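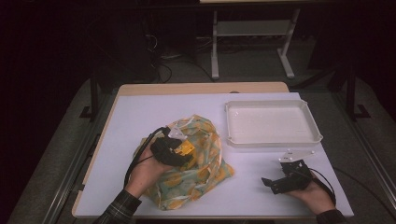

Cloth bag into tray: hand-held gripper demos vs teleop

Posted in: Manipulation / Data and methods

Skovitz
7 April 2020
Write-up of the bag task from the Woretside bench. One policy was trained on demos done with the hand-held grippers, one on teleop demos of the same task, with the same network and the same number of training steps. There were 1,273 hand-held demos. The teleop set is smaller in episodes but matched on total minutes.

Task is: pick up the crumpled fabric bag, lay it in the tray, let go. Success means no cloth hanging over the rim.

The hand-held policy did better on bags that started bunched up. On bags that started flat there was nothing in it. Most failures in both were the second gripper closing on air next to the cloth.

dizon_k
Matched on minutes is not matched. Hand-held demos are quicker, so you get far more grasps per minute. I'd expect the bunched case to improve from that alone.

Skovitz
Yes, but that is partly the point. An hour of somebody's time is what we pay for.

dizon_k
Fine as a cost argument. It isn't a result about the method though, and your heading reads like one. Cut the hand-held set down to the same number of episodes and run it again.

Genalyn Malabanan
I did that in November with a tea towel, 2 seeds each. The gap shrank but didn't close. What was left seemed to come from people regrasping more freely with the thing in their hand. With teleop they picked one corner and stuck with it, even when it was a bad corner.

Clorkoretti
Two seeds is thin.

Genalyn Malabanan
It is. I wouldn't publish it.

Clorkoretti
Skovitz, is the bag always the same one? A strong print on a white sheet is about as easy as segmentation gets. I'd want a plain pale bag before believing any of this carries over.

Skovitz
Same bag for training. We tried 3 others at test time, all patterned. No plain white one, fair comment. I'll add it.

dizon_k
And the episode-matched run?

Skovitz
Started last night with 17 held-out start poses. Same tray position throughout, before anyone asks - moving the tray is a separate test and I don't want to mix them.

Clorkoretti
I was going to ask.

Genalyn Malabanan
Can you log regrasps per episode while you're at it? Gripper width over time would do, I can count them from that.

Skovitz
Width is already in there. Will send you the files.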